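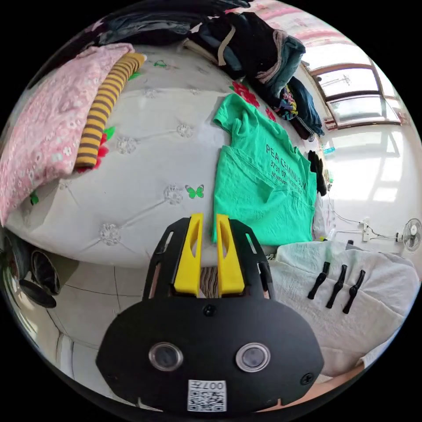 Trerkstead Linen Lists, data card

Summary

Trerkstead Linen Lists is a small text dataset of household linen inventories. Each list was written by the owner or housekeeper of a guest house, a rented apartment or a private home, and says what textiles are in the house and in what state they are. Bedspreads, sheets, pillowcases, towels, tablecloths and curtains are all included. The lists were typed from paper into one table and cleaned a little.

The dataset has 97 lists with over 1,000 entries in total. The language of the entries is English, but many writers have another first language, and their spelling was kept.

Why it was made

The work started from a practical need. In Zarkelby several small guest houses wanted to share one laundry service, and each of them used different words for the same thing. What one house called a "coverlet" was a "bedspread" in the next and a "top quilt" in the third. The laundry sent back wrong items and wrong bills. We collected the lists to make a common list of names, and after that we saw that they can be useful for other people, for example for those who study everyday vocabulary or who write stock software for small hotels.

Files

lists.csv: one row for each entry
houses.csv: one row for each list, with the type of house
names.csv: the common names and all variants we found for them
CHANGES.txt: history of corrections

All files are in UTF-8, with comma as separator and with quotes around any text field. The first row is always the header.

Fields in lists.csv

list_id: number of the list, the same as in houses.csv
line: position of the entry on the paper
item_raw: the name exactly as written
item_name: the common name from names.csv
size_raw: size as written, can be "double", "for big bed" or a measure
color_raw: color or pattern as written
condition: one of new, good, worn, mend, discard, unknown
note: any other remark of the writer

There are eight fields, and only note and color_raw may be empty. If the size was missing on the paper, size_raw has the word "none".

How the lists were collected

Paper lists were requested from house owners in Zarkelby and in the villages near it, beginning in March. Owners received a short letter which explained the purpose, and they signed a permission. Some gave their old lists, others wrote new ones for us. We did not visit the rooms to check if the list was right. If a list says that there are six tablecloths, please understand it as what the writer believed.

The typing was done twice, by two different people, and the two versions were compared by a script. Where they did not agree, the paper was read again.

Common names

The column item_name was filled by hand. The hardest group was bed covers. We decided in this way:

bedspread: a cover which lies on top of the made bed in the daytime, quilted or plain
quilt: a cover with filling, used for sleeping
blanket: one layer, woven or knitted, used for sleeping
throw: a small cover which does not reach the sides of the bed
unclear cover: everything which we could not decide

A quilted bedspread is therefore a bedspread and not a quilt, even if the writer put "quilt" on the paper, when the note makes the daytime use clear. Some users will not like this rule. The item_raw column lets you make another one.

Known problems

The value "good" is used very freely. Two writers used it for every line.

Sizes cannot be compared between lists without work. "Large" for a pillowcase in one house may be the normal size in another.

Patterns are described in many ways. "With flowers", "flowery", "floral" and "roses" were not joined together.

Curtains are missing in most of the apartment lists, as many owners do not think of them as linen.

Guest houses are more than half of the material, so the dataset should not be used to say what is typical in a private home.

Privacy

Names of owners, street names and telephone numbers were removed. Prices were also removed when they stood together with the name of a shop. If you find something personal which we did not see, please write to us and we will take it out.

Use and license

The files may be used and changed for any purpose, if the name Trerkstead Linen Lists is mentioned. The names.csv file was prepared together with Michalski Laundry, who agree to the same conditions. For printing more than 200 entries in a book or course material we ask you to send us one copy, but it is only a wish.

Version

Current version was released on 13th August. It corrects the sheet sizes in the Sukley lists, where the width and the length were exchanged, and adds the value "mend" to the condition field. Before, these entries were under "worn".

To do

Join the color words
Check the towel names again, "bath sheet" especially
Add the lists which came after the closing of this version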